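4.2 Baskets as a holding place for packaged food

Of all the household objects in our study, the open basket surprised us most. We went into the home visits expecting cupboards and drawers to carry most of the work of storing snacks and small packaged goods. Instead, the living room turned out to be where the interesting decisions get made, and a light plastic basket with a handle was very often at the center of them.

The interviews covered 200 households in two towns, Plaltavau and Irkolholm, and 92 of them kept at least one basket of packets outside the kitchen. We asked each household to talk us through how the basket gets filled, who takes from it, and when it gets emptied. The answers were wonderfully detailed. One family in Plaltavau moves its basket from room to room through the day, so that it sits near whoever is home. Another fills it after the evening shopping and treats whatever is left by the next trip as fair game for the children.

We sorted the filling habits into 4 types, following the scheme in the Clomisau storage survey: dumping, layering, standing on edge, and sorting by owner. Dumping was by far the most common in living rooms, and we think it deserves more respect than it usually gets. A pile of soft packets has no fixed order, yet people find what they want in it with great speed. Color does a lot of the work. Shiny wrappers catch the eye even when half buried, and clear ones let the contents speak for themselves. Several people told us they never read the labels at all.

Where the basket rests matters too. Hard tables were less popular than we had guessed. Beds, low seats and covered surfaces came up again and again, partly for comfort and partly for quiet: a plastic base makes a fair amount of noise on tile. A quilted cover also gives a little under the weight, and packets that spill over stay close by (Figure 2).

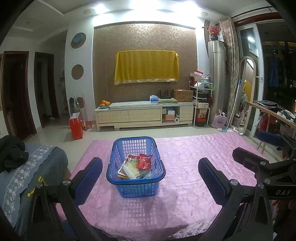 Does a deeper basket hold packets better than a shallow one? For packets that are used daily, a shallow basket works better, as people in our interviews tended to forget whatever sank to the bottom of a deep one.

Figure 2. Packaged items piled in a blue basket with grid-patterned walls, set on a pink quilted cover.

The perforated wall was another favorite topic. People liked being able to check how full the basket was from across the room, and they liked that crumbs could be shaken out. The Verhoeven checklist, which we used for scoring containers, has no entry for see-through sides, and we would love to see one added. Section 4.3 takes up the same question for lidded boxes, where the habits look very different.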